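Kunstblumen sortieren und auffrischen, schnelle Tipps

Februar, Deko-Kiste ist wieder dran. Hier kurz, was sich bei mir bewährt hat, ungeordnet.

Erst alles raus aus der Kiste. Wirklich alles. Heller Tisch, gutes Licht, dann findet man auch die kleinen Blätter wieder. Die rutschen sonst unter die Kartons und weg sind sie.

Rosen und Hortensien getrennt lagern. Rot kann abfärben, grad bei billigem Stoff, hellblau sieht danach schlimm aus. Hortensien bei mir in die durchsichtige Box, Kleinteile in eine flache Schale mit Rand.
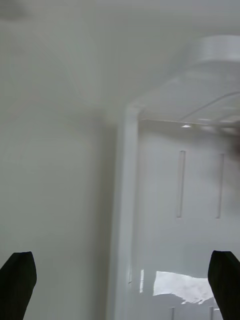
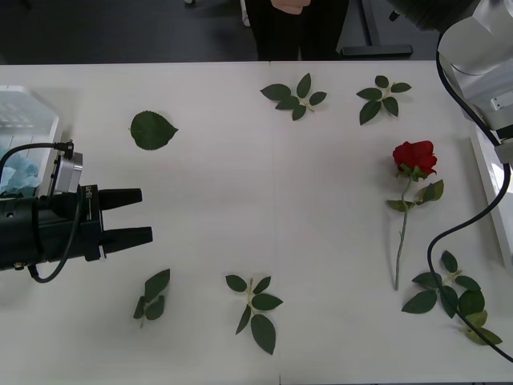
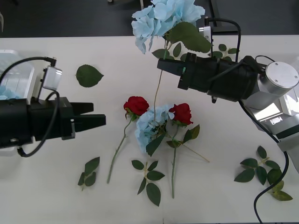

Staub: weicher Pinsel, von innen nach aussen. Oder Fön auf kalt, aus 30 cm Abstand. Nie heiss!! Kleber löst sich, Blüte fällt vom Stiel. Ist mir zweimal passiert.

Lose Blätter wieder aufstecken, nicht gleich kleben. Erst wenns gar nicht hält ein Tropfen Heisskleber an den Stielansatz, 2 Minuten halten, fertig. Fäden gleich abziehn, später sieht man die ewig.

Verbogene Stiele: über die Tischkante ziehen, langsam. Draht drin bricht sonst.

Geknickte Blütenblätter über Wasserdampf halten und mit den Fingern glattstreichen. Nur bei Stoff, Plastik lieber lassen. Vorher an einem Blatt testen das eh hinten sitzt.

Zum Wegpacken Seidenpapier zwischen die Köpfe, grosse Blüten nach oben, nix draufstelen. Deckel zu, dunkel lagern, Sonne bleicht das Blau aus. Tip von Jeptoo Muli: Zettel mit Inhalt innen an die Boxwand kleben, Schrift nach aussen. Hält länger als aussen.

Vasen kommen am Donnerstag, hab noch 11 zum Entkalken.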